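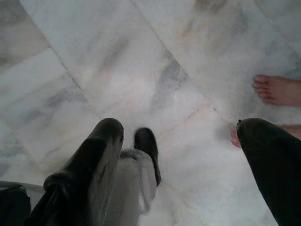

Section 3: Setting up the Skistel indoors

Choosing the spot is the part of set-up we enjoy most, and it is worth a slow walk around the house before you unfold anything. The Skistel drying rack is happiest on a hard, level floor with some air moving over it, and the living room is often the best place in the home for that (really!). Smooth stone and tile are fine as long as the feet are clean and the rubber caps are on. If your floor is pale, slightly glossy marble with the tiles laid on a diagonal, don't use the grout lines to square up the rack, or it will end up pointing into the corner of the room. Use the nearest wall instead. Check for a raised seam under each foot, too, by running your palm across the spot where the foot will go.

3.1 Before you start

You will need the rack, the foot caps from the small bag, a dry cloth, and 36 inches of clear floor on the side you plan to load from. Allow 15 minutes the first time. After that it goes up while the washer is still on its last spin.

Sweep first. Grit under a rubber cap is what scratches marble, and it is also what makes a rack creep sideways when you pull a heavy sweatshirt off the bar.

Move cords, floor lamps and anything you'd hate to see knocked over. Plush toys and trophies up on a console can stay where they are. They'll be good company.

3.2 Unfolding the legs

1. Stand the folded rack upright with the bar at the top and the joints facing you.

2. Hold the bar with one hand. With the other, draw the near leg outward until the joint stops moving. Don't force it past the stop.

3. Repeat with the far leg.

4. Press down on the middle of the bar with a flat hand. The legs should settle a little and then hold.

5. Push on one end of the bar, gently, the way a passing child or dog might. If the rack walks across the floor, take the caps off, wipe them and the floor with the dry cloth, and try again.

CAUTION: Keep fingers away from the leg joints while the legs are moving. They close with more force than you'd expect from something so light.

CAUTION: Never hang anything on a half-opened rack, even "just for a second."

Note: A rack that rocks on tile usually has one foot sitting on a grout line. Shift the whole rack sideways by the width of your hand before you go looking for any other fault.

3.3 Hanging clothes on hangers

Now for the good bit! Draping clothes straight over a bar works, but a shirt that dries on a hanger comes down looking half ironed already, and it can go right into the closet. Ordinary plastic hangers are perfect. Wire ones will do for light things, though they can leave a crease at the shoulder.

1. Put the empty hangers on the bar first, all with their hooks facing the same way. It feels fussy until you have a wet shirt in one hand, and then it feels wonderful.

2. Shake out each garment once, hard, by the hem.

3. Lift a hanger off, slip it in from the bottom of the shirt so you don't stretch the neck, and straighten the shoulders.

4. Set the hook back on the bar and let go slowly.

5. Leave the width of 2 fingers between light garments, and a full hand between heavy ones.
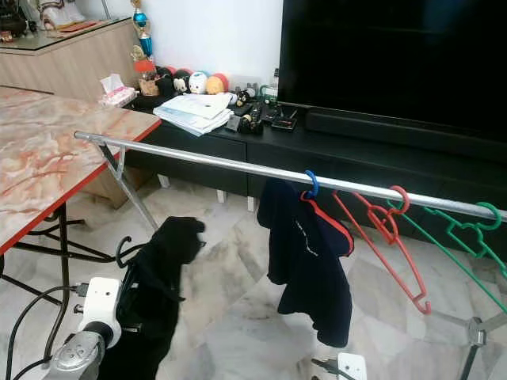 Start with whatever is darkest and thickest. Black and navy clothes tend to be the heavy cotton ones in most people's baskets, and they want the longest time in moving air. Give them the first places on the bar and fill in with the lighter things afterward. Empty hangers can wait at the far end. Keep a few different colors if you share the rack with family: blue for one person, red for another, green for a third. Sorting is then done before the clothes are even dry. Kacper Jabłońska, who tested the early racks for us at home, swears by this and now refuses to own a white hanger.

Garments with lettering or a printed front should hang with the print facing away from a sunny window. Turn them inside out if the sun comes from both sides.

Note: A folding table next to the rack is a great helper. Set the damp pile on it at waist height and you can load the bar without bending down for each piece. Wipe the top when you're done, especially around a trimmed edge, where water likes to sit.

3.4 Keeping clear of other things in the room

Living rooms are full of things that don't care for damp sleeves. Leave an arm's length between the rack and a television, soundbar or anything else that plugs in. Check the gap with the longest garment you own held out sideways, not with the empty bar.

Wooden furniture needs a gap as well. A wet hem resting against a cabinet overnight can raise the grain or leave a cloudy mark in the finish.

Paper is the one people forget. Mail and envelopes lying on a low console will curl in a damp room, so tuck them in a drawer on laundry day.

CAUTION: Wet marble and tile are slippery. If clothes are dripping, spin them again or lay a towel under the bar, and dry the floor before anyone walks through in socks.

CAUTION: Do not place the rack over a floor heater.

3.5 Taking it down

1. Take clothes off from alternate ends so the bar stays balanced.

2. Leave the hangers on the bar or move them to a hook. Do not fold the rack with hangers on it.

3. Run the dry cloth along the bar and around both joints.

4. Fold the far leg in, then the near one.

5. Store it upright, behind a door or in the gap beside the washer.

If a foot cap is missing from the bag or a joint feels gritty out of the box, write to Halyna Tkachuk at the Urnenard parts desk with the number from the label inside the near leg. Replacement caps are packed in sets, and the joint kit comes with its own page of steps. For adding a second bar, go on to Section 4.

Text of this section revised 2/28/26.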